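Dobrar uma camisa duas mil vezes

Na oficina da Jurilport, o turno começa com um cesto de roupa. Kristine Soriano tira as peças, confere a lista no monitor e senta-se diante de um par de braços de comando. O que as mãos dela fizerem nas próximas horas será gravado, revisto e, se passar na triagem, entregue a um programa que está a aprender a lidar com tecido.

A empresa trabalha há dois anos num sistema para lavandarias industriais. O cliente que financia a fase atual, a Skandier, aluga fardas e roupa de trabalho a hotéis e fábricas. Lavar e secar já se faz com pouca gente. Separar, esticar e dobrar continua a ser trabalho manual, feito em pé, e é aí que a Skandier tem mais dificuldade em segurar pessoal.

Uma caixa de cartão tem sempre a mesma forma. Uma t-shirt, largada sobre uma mesa, quase nunca cai duas vezes da mesma maneira. A manga fica por dentro, a bainha enrola, a gola desaparece debaixo das costas. Os primeiros engenheiros do projeto tentaram escrever regras para cada caso e desistiram ao fim de uns meses.

"Tínhamos um programa muito bonito para uma camisa já esticada", conta Leopoldo Huerta, que dirige a equipa. "O problema era chegar à camisa esticada."

A solução adotada foi outra. Uma pessoa conduz os braços à distância, faz a tarefa do princípio ao fim, e o computador guarda as imagens e a posição de cada articulação. Cada gravação chama-se episódio. O objetivo do contrato são 2000 episódios aprovados, repartidos por camisas, calças curtas, toalhas e panos. Até 15 abr 2022 estavam aprovados 616. A entrega está prevista para junho.

O trabalho de Kristine tem um ritmo próprio. Pega na peça, procura os dois cantos de cima, levanta-a, deixa o tecido assentar, pousa e dobra. Antes de entrar para a Jurilport passou seis anos numa lavandaria de hospital e dobrava sem olhar. Com os braços teve de aprender tudo outra vez. As pinças não sentem o pano, e quem as comanda só sabe que apanhou duas camadas em vez de uma quando vê a camisa subir torta.

"Na primeira semana ia para casa com os ombros presos", diz. "Agora já não aperto tanto os comandos. Mas há dias em que um tecido fino me dá cabo da paciência."

Os operadores fazem blocos de 10 episódios e param. A pausa foi imposta por Haoran Fan, responsável pelos dados, depois de reparar que os movimentos ficavam mais bruscos no fim das sessões longas. Um episódio brusco pode terminar com a camisa bem dobrada e, mesmo assim, ensinar maus hábitos ao modelo, que copia tanto as hesitações como os gestos certos.

Fan passa a maior parte do dia a ver gravações aceleradas. Rejeita as que têm uma imagem em falta, as que começam com a peça fora da mesa e as que foram interrompidas. Com os erros é mais tolerante. Se o operador deixa cair um canto e o recupera sem atropelos, o episódio fica e leva uma marca própria.

"Um robô que só viu camisas bem apanhadas não sabe o que fazer quando uma lhe escorrega", explica. "Durante muito tempo deitámos fora precisamente essas gravações. Foi um erro nosso e custou-nos trabalho."

Na primeira leva de camisas perderam-se 137 episódios por outro motivo. Uma das câmaras tinha sido reapertada durante uma limpeza e ficou ligeiramente virada. A olho, a diferença mal se notava. O modelo treinado com essas gravações fechava a pinça ao lado do tecido. Desde então, cada turno abre com uma verificação das câmaras contra uma imagem de referência, e ninguém grava antes de o resultado ficar registado.

A escolha das peças também dá discussão. Amr Belkadi, que trata da roupa, compra-a em segunda mão no Mercado, um armazém de têxteis a poucos quilómetros da oficina. Prefere peças usadas, com o corte já deformado pelas lavagens, por se parecerem mais com o que a Skandier recebe todos os dias. Mantém uma folha com a cor, o tamanho, a composição e o número de vezes que cada uma foi à mesa. As que são muito usadas saem de circulação durante um tempo, para que o modelo não decore uma camisa em particular.

As malhas finas são as mais lentas de gravar. Torcem-se ao subir, e a parte de baixo raramente fica direita à primeira. Belkadi queria mais algodão grosso nesta fase, para a contagem avançar. Huerta recusou. A lista do cliente tem malha fina e o conjunto de dados tem de a ter na mesma proporção.

O modelo treinado com os episódios já aprovados consegue dobrar toalhas com regularidade. Com camisas, apanha bem o primeiro canto e falha muitas vezes o segundo. Aileen Cabrera, que conduz os ensaios, anota cada falha e devolve a Kristine e aos colegas uma lista do que falta gravar: mangas viradas do avesso, peças amontoadas junto à borda da mesa, duas camisas pegadas uma à outra. 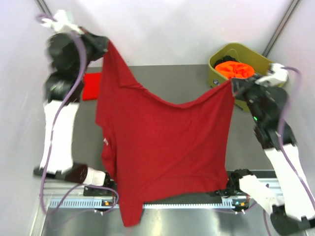 Porque é que não se treina o sistema apenas em simulação, sem operadores?

Os simuladores disponíveis reproduzem mal a forma como um tecido real se dobra, prende e escorrega. A Jurilport usa-os para testar trajetos e evitar choques entre braços, mas os exemplos de manipulação de roupa vêm todos de sessões conduzidas por pessoas.

O custo dessas sessões pesa no orçamento. O equipamento foi pago no primeiro ano; desde então, a maior despesa são os salários de quem opera e de quem revê. Huerta chegou a estudar a compra de gravações à Grikura, uma empresa que vende dados deste género, e pôs a ideia de lado quando viu que os braços usados tinham outro alcance e outras pinças. Aproveitar esse material obrigaria a convertê-lo, e a equipa não confiava no resultado.

Fica também por resolver o que acontece depois da entrega. A Skandier quer instalar uma primeira célula numa das suas lavandarias, com um operador por perto para assumir os comandos quando o sistema parar. Essas intervenções seriam gravadas e juntas às restantes. Kristine já foi convidada para formar quem lá for trabalhar e ainda não respondeu. A lavandaria fica a uma hora de caminho, e o turno começa às seis.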